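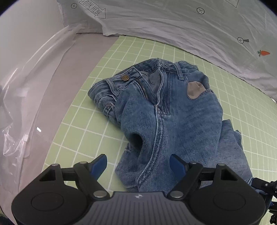
Light-blue jeans on the gridded mat, fly partly open.

Guides > Laundry > Nardale Front Loader > Section 6: Denim and Dark Colors
Previous | Contents | Next | Print

6. Washing denim

The Nardale has a program marked Jeans. The maker's leaflet says it "protects color." We ran it against the plain Cold program from October on and could not tell the two apart, except that Jeans takes 20 minutes longer. Use whichever you like. The steps are the same for both.

1. Empty every pocket, including the small one. Coins end up in the pump filter (see Section 9).

2. Close the zipper and the button. An open zipper scratches the door glass and snags anything knitted.

3. Turn the jeans inside out. Of all the advice people give about denim, this is the one piece we would bother to keep.

4. Load no more than 5 pairs. The leaflet says 6, and the drum will take 6, but the ones in the middle come out with dry patches.

5. Add detergent to the left drawer. Half the line on the cap is plenty in soft water. The line is printed by people who sell detergent.

6. Set the temperature to Cold and the spin to Medium. Press Start and wait for the door to click.

Caution: Wash new dark denim by itself the first 2 times. Vinegar and salt are often said to "lock in" the dye. We tried both on a pair from Haberkorn and the rinse water was as blue as ever. 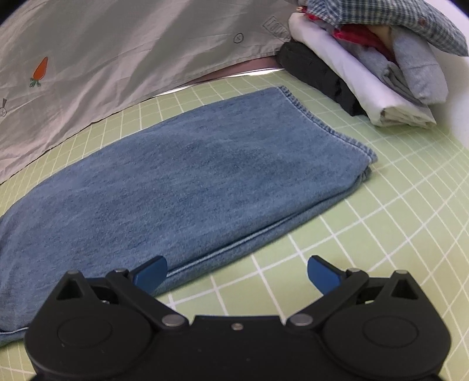
7. When the program ends, take the jeans out within the hour and shake each leg hard from the hem. Creases that sit in the drum overnight have to be ironed out later.

8. Hang by the waistband, still inside out, away from direct sun. If you must use a dryer, choose Low and stop while the seams are damp.

Note: The Grikach dryer has a sensor that claims to know when a load is dry. It reads the thin parts of the cloth and misses the waistband and hems – check those by hand before you fold anything.

Note: Freezing jeans to clean them does not get dirt out. Kerstin Steinbach left a pair in her freezer for around a week for this guide, and the grease spot on the knee was still there. She washed them in the end.

Stretch denim: follow the steps above but skip the dryer altogether. Fabric softener is sold as good for stretch. We saw no gain from it, and it leaves a film in the drawer that is a nuisance to scrub off.

If the machine stops with the drum full, do not force the door. Turn the dial to Drain, wait for the light to go out, then try again. For the older Kendard model, use the hose behind the lower flap.

Last checked August 2023.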